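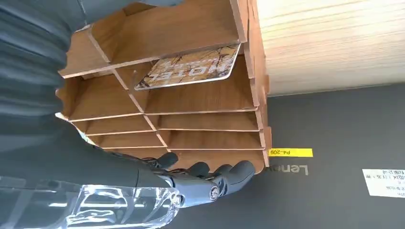 What should you do first if you smell ammonia coming from a cold storage plant?
Get moving, across the wind and away from the building, and call 911 once you're out of it.

I didn't know that either until I moved in two streets down from Dellero, which freezes peas, corn and (in summer, gloriously) peaches. Big freezer plants very often run on ammonia. It's cheap, it cools like crazy, and it's nasty stuff when it gets loose. Ours got loose one Monday in December, a little before dinner, and my whole block stood in the street in slippers asking each other whether it was somebody's drain!

Wrong place to stand, by the way. Soudabeh Ghaffari, who spent 20 years fixing industrial refrigeration and now lives across from me, came out, took one sniff and started herding us toward the school. "You go sideways to the wind," she told me later over tea. "People run straight downwind and the cloud goes with them."

The leak came from a valve on the roof and lasted 52 minutes. Two workers went to the hospital with sore throats and burning eyes and were home by the next morning, thank goodness. The rest of us got a headache and a lot of questions, mostly about why the siren never went off.

So I went and asked. Keyvan Shojaei, the plant manager, walked me around in a hard hat that was much too big for me and showed me the sensors, little gray boxes near the ceiling of the compressor room. They worked fine that night. They just don't reach the roof, and the outside siren is set off by hand, by a shift lead who was busy getting people out the door.
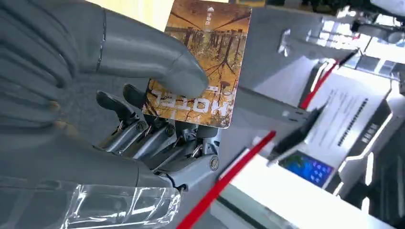 An orange-brown card, held in a gray hand.

Since then Dellero has put five more sensors up top and wired them straight to the siren. I've heard the test and so has every dog in the zip code. Mitali Bhattacharjee, who was on shift that evening, likes it. She'd like the respirators moved closer to the break room too, and last I heard that was still being talked over.

As for me, I've tied a strip of old bedsheet to the porch rail so I can see which way the wind's blowing. My kids think it looks awful, and they're right, but I check it every time I take the trash out. The county's alert texts are worth signing up for as well. Mine took about a week to kick in.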